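Erkik square table with marble-pattern top, reviewed after 5 months

Rating: 4 out of 5

I bought this table when I moved to Flastby, where the kitchen is big but had no place for working. I wanted a real stone table first, but the price was too high for me and the floor is old. The Erkik is sold with a printed stone pattern under a glossy finish, and I will try to write fairly what is good and what is less good.

Assembly took me one evening. The legs come in a separate box with 30 screws, and 6 of them were left at the end. The instruction sheet says nothing about spare screws, so I checked all the joints two times. The table stands well. It is heavy, and you need a second person for turning it over.

The top is large. I can roll dough on one side and keep the dishes and cups on the other side. The color was a surprise to me. In the shop in Chisholm I saw it under yellow lamps and thought it was only gray. At home the veins change very much with the light and with the place from which you look.
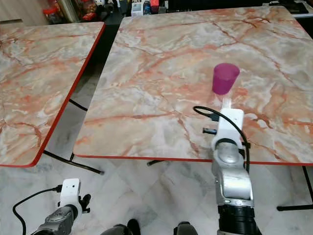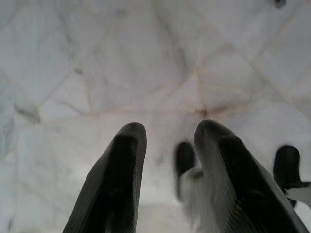
Page last changed: April

From the first picture you can judge the gloss. The magenta cup gives a faint pink reflection on the top, and the salmon and orange veins are strong. In the second one the surface looks white with gray and a little beige. If you choose your chairs by the color of the table, please look at it in your own room before you decide.

I like the thin red edge along the front. Some visitors find it too much, but for me it makes the table more friendly, and in the evening I see well where the table ends.

Cleaning is simple on most days. I use a soft cloth with warm water and a drop of dish soap. Coffee goes away, tomato sauce also. Turmeric stayed for two days and then I could remove it with baking soda. Fingerprints are the weak point. On a glossy top you find them every morning, and with small children you will find many more.

I have one fine scratch from a ceramic bowl with a rough bottom. It can be seen only from the side. Now I put felt under such things. Hot pots I always put on a board, so I cannot say how the top behaves with heat.

Delivery from the Ustlow warehouse was late by 6 days, but the packing was good and all corners arrived without damage. I paid 100 extra for carrying it upstairs and I would pay it again.

I take away one point for the fingerprints and for the poor instruction sheet.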